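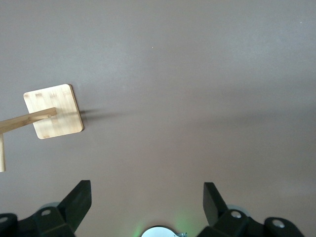 Kitchen clutter goes to class in Hesthorpe

14 February 2022

I spent a morning last week at Stomo, the little automation shop over in Hesthorpe, and came home wanting to apologize to every coffee mug I've ever grabbed without thinking. The team there is collecting grasping examples for a learning system they call Terkilik, and the collecting is very much a by-hand business. Somebody steers the arm over to an object, closes the fingers, lifts, sets it back down, and the whole thing gets saved as one example. Then they move the object a bit and do it again!

Mervyn Penrose runs the sessions. He told me they had 123 good examples by the time I showed up, plus 53 they'd thrown out (mostly for jerky steering — he blames his own thumbs). A full session lasts about 2 hours, and after that people get sloppy and have to swap.
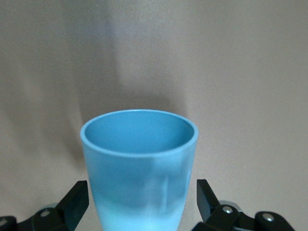

The blue plastic cup between the gripper's fingers at Stomo.

Cups are the favorite with new operators, Mervyn says, and I can see why. I got a turn and my first cup went fine. My second one I pushed clear across the table, and he saved that one to the reject folder with what I thought was unnecessary cheer.

What surprised me is how much they care about the boring part, the approach. The view from the wrist is what the system learns from, so they want plenty of starts where the object is way off to one side and the fingers still have some traveling to do. Mervyn had me begin from 7 different spots for the same object. By the fifth I was getting pretty smooth, if I say so myself.

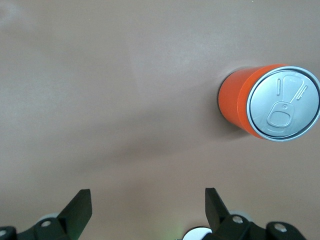
An orange can off to the right, with the fingers still open.

The money for all this comes from Warraich, a packing company that would like an arm able to handle mixed items without somebody programming each one. They get their first look at Terkilik in April. Mervyn wouldn't guess how it'll do. He did say he wants a lot more cans before then, lying down as well as standing up, and he's looking for people with steady hands who can spare a morning. I've put my name down again — the cup and I have unfinished business.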